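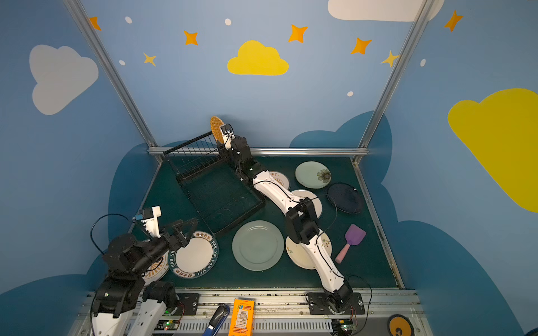

Mercy Lema objected in Thursday's session that seat turnover is a poor measure for a small restaurant, as it treats a table of two and a table of six alike. The objection stands for mixed dining rooms. For counter-service places it matters less, and the notes below keep to those.

Unit 3. Capacity and the lunch peak

Define service capacity as the number of covers a kitchen can complete in one hour with its normal crew. The Umton noodle shop has 29 seats and served 247 covers on its busiest day in June. Most of the load fell between noon and 2 p.m.

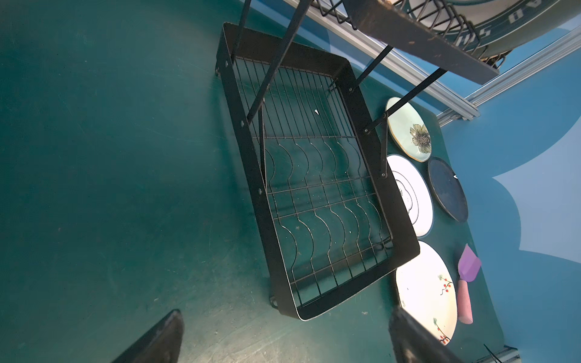
Capacity is set by the slowest station. In the Umton case this was the wok line until a second burner went in; after that it was clean dishes. Storage for washed plates is fixed by slots. A rack with wave-shaped wire dividers in two bands holds what the dividers allow, and a faster washer does not change that figure. Treat it as a hard limit in the model. Cooking time, by contrast, may be entered as a range.

Dario Cirillo's worksheet assumes one plate per cover. Correct this for shared dishes before using it. The Clornville data set already includes the correction.

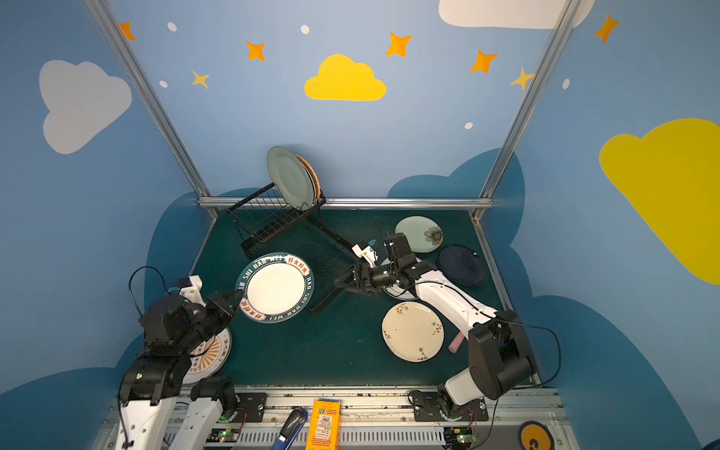
Fig. 2. Plate with "HAO SHI HAO WEI" on the border.

Exercise: recompute hourly capacity for Umton with two plates per cover. State which station limits output and show the working.

Last updated: June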